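Teresa Bastos
20 October 2023

1/ The Serneck plant market is moving out of Hornier Square. The last day on the square is the end of the month. I have had a stall there for nine years, so I'm going to put down what I know in one place.

2/ The market has been on the square for 37 years. It started with vegetables and eggs. The plant sellers came later and by now we are most of it.

3/ There are 48 pitches. In June the daily fee for a corner pitch was still the same as for a middle one. Under the new contract a corner costs more, and everyone pays a deposit of $300 up front.

4/ The new operator is Gomivmont. They run the parking lot behind the old mill and that's where the market is going. It has drains, lights and a loading bay. It does not have shade.

5/ Shade matters if you sell ferns or begonias. On the square the plane trees cover the north row until two in the afternoon. On asphalt in July a tray of small pots dries out before lunch.

6/ The petition to stay had 2,755 names. I handed it in with Dorian Vidal, who sells bulbs two pitches down from me. We got a stamped receipt and a letter three weeks later. The letter said the decision stood.

7/ People keep asking why the town wants the square back. The paving has to come up for a water main. That part is true and I don't argue with it. What I want in writing is whether we can return when the work is finished.

8/ The answer I got by phone was "that would be looked at." I asked who would look at it and was given an email address. I wrote to it on Monday. No reply yet.

9/ What is changing for customers: opening time goes from 7 to 8. Bus 4 does not stop at the mill, so you get off at the school and walk down the hill. Coming back up with a bag of compost is not fun, so ask about delivery.

10/ Ha-neul Yeom is keeping her orchid pitch for now. Jianhua Zeng is not. He'll sell from his greenhouse on the east road, weekends only, cash or card.

11/ I have signed for six months. After that I'll look at my books. My best weeks are the two before Mother's Day and I want to see one of those at the new place before I decide anything.

12/ Pink flowers close up, then a tabletop, then a plant with orange flowers on a white stand.
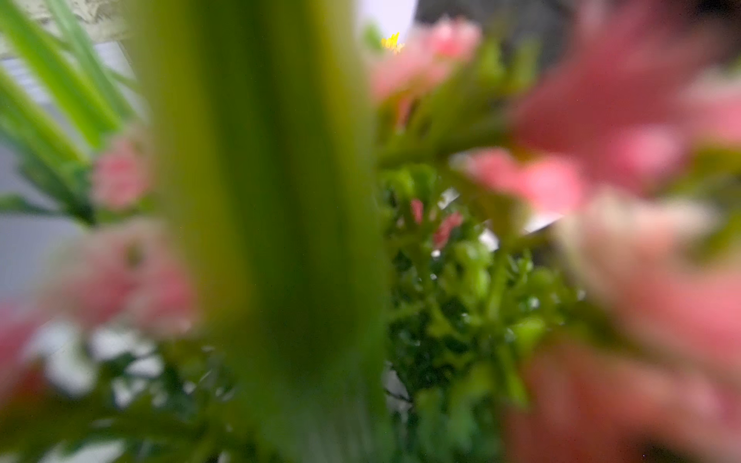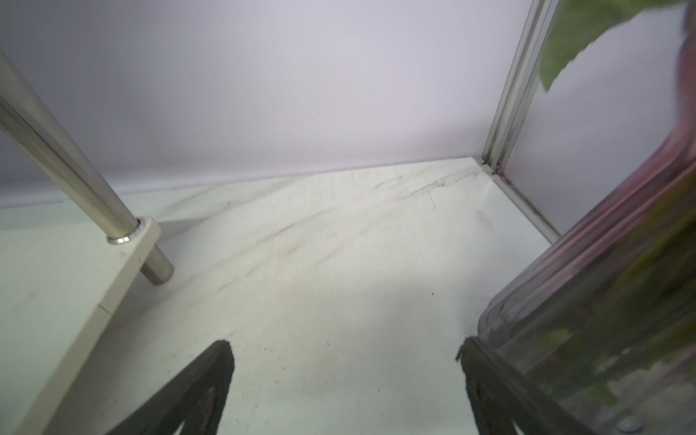
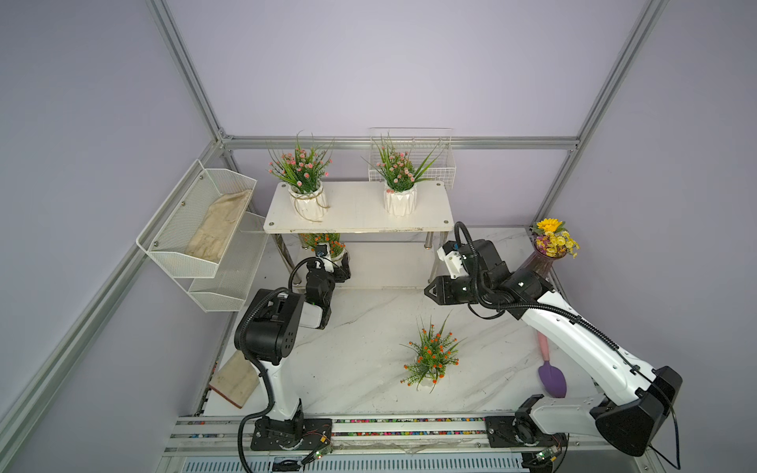
13/ If you sell at the market and have not signed yet, read page three. The deposit comes back only if you give notice 30 days ahead, in writing. Stijn Van Loon missed that and is trying to get his changed.

14/ If you're a customer and you want to say something, write to the town and not to the staff at the gate. They were hired last week and they don't set the fees.

15/ For the last Saturday on the square I'll have cyclamen, heather, winter pansies and whatever is left of the asters. Bring your empty trays back, please. I'm short on the ones with six holes.

16/ I'll add to this thread when the email gets answered.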